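Grandamach Opens Free Household Goods Room in Stindach

STINDACH, June 2020 - Grandamach is delighted to open the doors of its new household goods room, where local families can pick up paper goods, soap, diapers and other everyday basics at no cost. It is in the former Ostermann shoe store on the main street, and we have been itching to show it to people!

The idea started in March, when our food shelves kept getting the same request: do you have anything for the bathroom? We had very little. Food drives bring in pasta and canned beans by the carload, but the bulky, soft-packed stuff that takes up half a shopping cart hardly ever comes in. So we asked for it, and the town answered. The room opens with 400 packs on the shelves and another 100 in back.

The old shoe racks turned out to be a gift. They are deep and low, just right for plastic-wrapped bundles that slide off anything narrow, and we kept 30 of them. Light packs go up top, liquids stay near the floor, and anything with a torn wrapper is bagged again before it goes out. Teltis, the moving company next door, lent us hand carts and painted the back hallway a very cheerful yellow.

Families may take what they need for two weeks. No paperwork is required, and bags are at the door. We hope to hand out some 1000 packs by the end of summer.

Donations of unopened household goods are welcome at the side entrance during open hours. Larger sizes are fine, and so are store brands. Please leave the original plastic on. 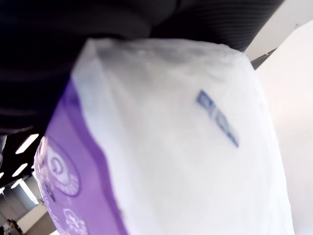
One neighbor wrote to ask whether half-used multipacks would be accepted too, as long as the inner packs were still sealed, and said she had a closet full of them to bring over.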